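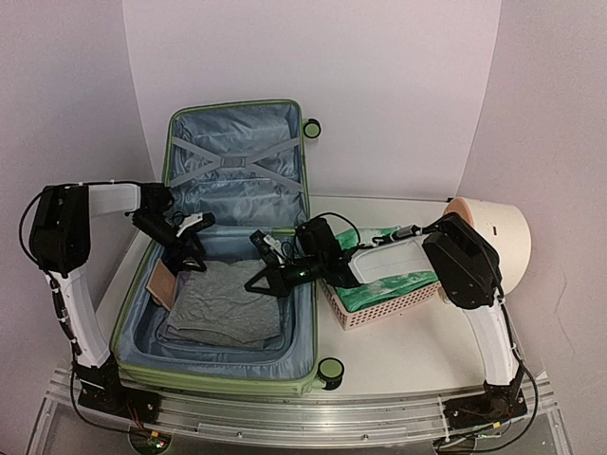
Photo: Eftychia Stergiou / Wodulel

How to split a packing task into steps your policy can learn

I spent most of February trying to get our two-arm setup to pack a suitcase from a single instruction, and I got nowhere. What finally helped was cutting the demos into short labeled chunks, so I'm writing up how I do it now (Pantelis keeps asking me anyway!).

Start by teleoperating the whole task start to finish. Don't pause between items – just pack like you normally would. We collected 400 demos, with clothes going from a perforated basket into the open case.

Next, watch a few back and write down where one job ends and another begins. I cut whenever a gripper lets go of something. Grigoris cuts when the arm starts moving toward the next thing, and his way works too, but please pick one and stick with it.

Now write a short label for each chunk. "Put the gray top in the suitcase" is plenty. I had 18 different labels at first and merged a bunch that meant the same thing.

Then train on the chunks, with the label as the text input. We ran 2000 steps as a quick check before starting the long run, mostly to catch broken file paths (I always have one).

For testing, shuffle the order of the labels. If the arms do the same thing whatever you ask for, the policy is ignoring your text. Go back and record more demos with the items packed in a different order, then train again.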